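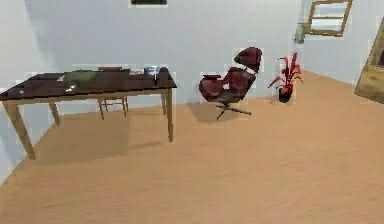 Zadgate, living room, with the dark-topped table and the red swivel chair.

Wenetano Project – Remote Driving Working Group
Minutes of the meeting held on 1 July 2021

Present: Stela Pîrvu (chair), J.K., M.O., T.L., R.A. (minutes)
Apologies: D.W., who had double-booked himself and chose the dentist.

1. Minutes of the last meeting

Agreed, after "the robot was reluctant" in item 4 was changed to "the command was not received". J.K. wished it noted that he preferred the first version.

Matters arising: the spare headset has been found. It was in the box marked SPARE HEADSET.

2. Living room demonstrations

M.O. reported that the operators have now driven 200 runs in the Zadgate simulated house, all by remote control with the Hostolico hand controllers. The living room task is unchanged: drive up to the table, clear one item from the top, back away, and stop facing the lounge chair.

Driving up to the table is going well. Backing away is going less well. Most operators reverse in the way they would reverse a car into a space with people watching, in small bursts with long pauses for thought. The trained model has picked up the pauses faithfully. It now stops for thought on open floor, with nothing in particular to think about.

T.L. suggested trimming the pauses from the recordings. J.K. objected that some of them are real, in that the operator is lining up on something, and that a model without them would simply go through the table leg at an even speed. After a discussion longer than any of the pauses, it was agreed to trim only those where neither controller moves and the next command is the same as the last one.

The green item on the table was raised again. Operators have been calling it the cloth, the book and the mat, sometimes in one run, and the spoken notes are therefore no use for matching words to actions. The chair ruled that it is "the green item" until further notice. R.A. asked whether the clear glass container was also in dispute. It was not, and the chair asked that nobody start.

Action: M.O. to trim the pauses and retrain on both versions.
Action: all operators to say "green item".

3. Hand guiding on the real arm

T.L. gave a short account of the sessions at Ciobanu, where the operator takes hold of the arm and moves it through the task. People learn this far faster than they learn the controllers. They also lean on it. One recording has a steady downward drift throughout, which T.L. put down to the operator being tired and the arm being at a handy height.

It was agreed that hand guiding stays for short reaching tasks and that anything involving driving from room to room stays on remote control. The chair asked for a stool.

Action: T.L. to ask Ciobanu for a stool.

4. Corridor run

The new task is a straight drive down the corridor, past the fire extinguisher on the left and the white cabinet on the right, stopping short of the basket at the far end. On paper it is the easiest thing we have asked anyone to do.

In practice, operators keep well clear of the extinguisher and so pass very close to the cabinet. J.K. said he had done this himself and had only become aware of the cabinet when the black handle was taking up a good deal of his attention. There is plenty of floor between the two. Stela Pîrvu drove a run during the meeting, down the middle, without comment, and handed the controllers back.

There was some debate about the stopping point. The written instructions say "stop at the toilet", which is at the very end of the corridor, and two operators took this as an order to get there, basket or no basket. The wording will be changed. M.O. asked whether anyone knew why there was a sewing machine beside the toilet. The house was bought ready furnished, and the matter was not pursued.

Action: R.A. to rewrite the instructions with the basket as the stopping point.
Action: J.K. to record 5 middle-of-the-floor runs for new operators to watch first.
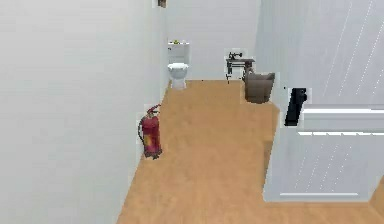 5. Controller delay

Hostolico have sent an update which they say cures the lag on the left controller. T.L. installed it and the left controller is now fine. The right one has developed a lag. T.L. has written to them in terms he described as friendly.

Action: T.L. to send a second, less friendly message if there is no reply.

6. Money

There is 4,000 left in the operator budget to last until December. The chair thought this enough if repeat runs are kept down, and looked at J.K.

7. Any other business

R.A. asked for the meeting room heater to be turned off, it being July. Agreed. Nobody present knew how.

Date of next meeting to be sent round by the chair.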